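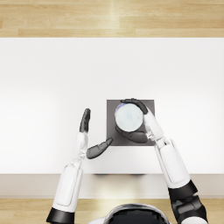
Hạnh Thái bought a year's access to Kolleretti in October. It is a simulation service made by Estodel, a small firm that sells nothing else, and it lets a customer set up a table, a few objects and a two-armed robot, then run the same task as many times as they like before trying it on real hardware. Her own company, Vimstead, fits out packing benches.

"We had one real robot and a queue of people wanting it," she says. "I needed something they could use at their desks."

The annual licence came to 3,612 pounds for six seats. She thinks that is fair for the arms and hands, which she rates highly, and a bit steep for the rest.

The starter tasks are plain ones. A cup has to be set on a square pad, or taken off it. The table is white and there is very little else to look at, which put some of her staff off at first. Thái didn't mind. "You want to see the fingers. If I had a kitchen behind it I'd be looking at the kitchen."

Her main complaint is with grip. The hands close round a cup well enough, she says, but the default friction is set too high, and a hold that works on screen can slip on the bench. She had to go through the settings herself and bring it down. The manual gives this half a page.

Khôi Vương, who looks after customer support at Estodel, accepts the point. "The default is generous. We did that so a new user gets a result on the first morning. I would probably set it lower now." A second preset, called Kiều, is being tested with a few customers and uses lower values for smooth objects. He would not give a release date.

I asked him why both arms are loaded even when a task needs only one. He said most customers move on to two-handed work within weeks, and that the idle arm still has to be kept out of the way. "People forget it's there. Then they turn the other arm across the table and hit it."

Thái's team has now logged 363 runs of the cup task, with changes to the start position and the size of the cup. Of those, 38 ended in a collision between the two hands, nearly all in the first fortnight. She would like the service to flag these as they happen. At present the user finds them in the log afterwards.

Set-up took her most of a day. The download is large, and the licence key has to be entered again if the machine's graphics card is changed. Support answered her emails by the following afternoon each time.

She expects to renew, with fewer seats. "Four people use it properly. The other two log in to watch."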